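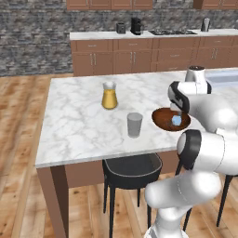 Print this page | E-mail this page

Rules for a Kitchen Robot Arm in Simulation: What Should Be Written Down Before the First Run
Student project report, Zekdale group

1. Purpose of the project

In our course we had to choose one task for a robot arm and write the rules under which the task is tested. The purpose was to learn how a good test rule is made. The best result of the arm was of less interest to the teachers, and for this reason the report has only a short part on results.

Our task is called "cube and bowl". The arm must take hold of a small cube inside a bowl and lift it out, and it must not disturb the other things on the table. All work was done in a simulated kitchen, which we named Cutetville. The rules are collected in a document of 25 pages with the name Birkus.

2. Why rules are needed in simulation

In a simulator no person can be hurt, so at first we thought that safety rules could be left out. After the first week we changed our opinion. A program which is careless in simulation will be careless also on a real arm, and the student who wrote it will have learned careless habits. We therefore decided to treat the simulated kitchen as if somebody could be standing in it.

The second reason is comparison. Two members of the group tested the same program and reported different success. The difference came from the word "success". One counted a run when the fingers closed on the cube, the other only when the cube was out of the bowl.

3. The main rules

Rule 1. The start position of the arm and of every object is saved in a file before the run. It is not allowed to move an object by hand after this.

Rule 2. The fingers come down to the cube from directly above. In a shallow bowl a side approach is possible, but the hand can then push the rim, and a pushed bowl near the corner of the table is a serious fault.

Rule 3. Glass and liquid are protected objects. The carafe with the yellow liquid has a safety zone which the arm may not enter, also when the shortest path goes through it. The grey cup has a smaller zone.

Rule 4. The whole arm is checked for contact, and not the gripper only. The elbow and the lower link move in places where the bar stools stand, and in our early tests we forgot this completely.

Rule 5. A run is a success when the cube is held clear of the rim for the full waiting time and no protected object has moved.

Rule 6. Failed runs are kept. A run may be removed only if the simulator itself stopped, and the reason must be written in the log.

4. Testing the rules

We made 948 runs. Of these, 630 were a success under Rule 5, and 53 were removed under Rule 6. The others failed, most often because the cube slipped out of the fingers during the lift.

We also asked students from the Ziółkowski laboratory course to judge recorded runs with our document and without our help. They agreed with us in nearly all cases. Where they did not agree, the cause was Rule 3: we had not written if the zone of the carafe continues above its lid. The rule is now corrected and the zone goes up to the height of the wall cabinets.

5. Open questions

We could not decide how fast the arm may move close to the bowl. One fixed limit is easy to check, but it makes long movements slow. We also have no rule for a cube which lies against the side of the bowl. Both points are left for the group which continues the work in March.

Last updated: July 24, 2020

Contact | Copyright Zekdale student projects | Back to top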